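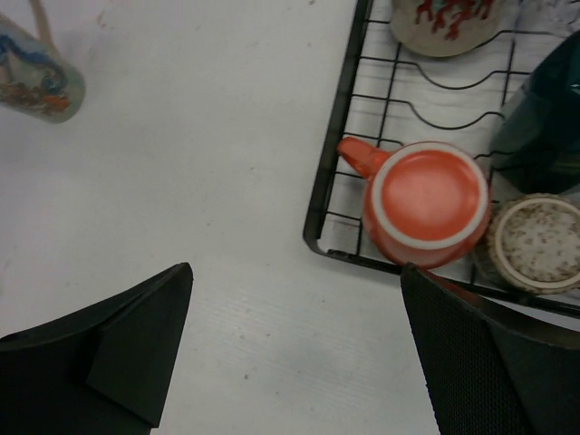
Remo Gisler wrote in to ask why his mugs still have a puddle around the foot after a night upside down, and if a wire rack is even the right thing for them. We get a version of that every week, so the dish rack answers are now on one page.

Print this page | E-mail this page
Updated Mon 8 August

Why does water stay on the bottom of an upturned mug?
The foot of most mugs is a raised ring with a shallow dish inside it. Turn the mug over and the dish faces up and holds water. Tip the mug to one side as you set it down, or wipe the base with a towel.

Is the rough ring on the foot a defect?
No. The foot is left without glaze so the piece doesn't stick to the kiln shelf. Bare clay can take up a little water and dries more slowly than the glazed part.

Can cups go in the plate slots?
They can, but they wobble. On the Stidurine the wavy wires are for plates. Small cups do better near a corner, where the outer wire keeps them from sliding off.

Which way should the handle point?
Any way that lets the rim sit level. If the handle catches on a wire, turn the mug a little.

Do I need a tray under the rack?
On a stone or sealed counter, no. On a white or painted top we would use one. Hard water leaves specks and gray marks that are a nuisance to scrub off later. The Hestano tray is sold separately and fits both rack sizes.

How much weight will it hold?
The Stidurine is rated for 224 ounces, spread evenly. Cast iron should be dried by hand anyway.

The black coating is chipping. What now?
Check the feet and the welds first. Bare wire will rust and the rust will mark your cups. Racks bought after April have a longer warranty — send us the order number and we'll look it up. Older racks can be exchanged at Jodeo stores within 5 years with a receipt.

How do I clean it?
Warm water, dish soap, soft brush. Go along the wires and get into the bends. No steel wool. The rack is not dishwasher safe.

Was this helpful? 135 yes
Shares: 524

Comments (3)

Marti
The tray fits but it's tight on the short side. Put it down first, then the rack.

dkl_77
Tipping the mugs works. I lean mine on the outer wire and they're dry by morning.

Guest
Do you sell just the rubber feet? I lost one behind the stove.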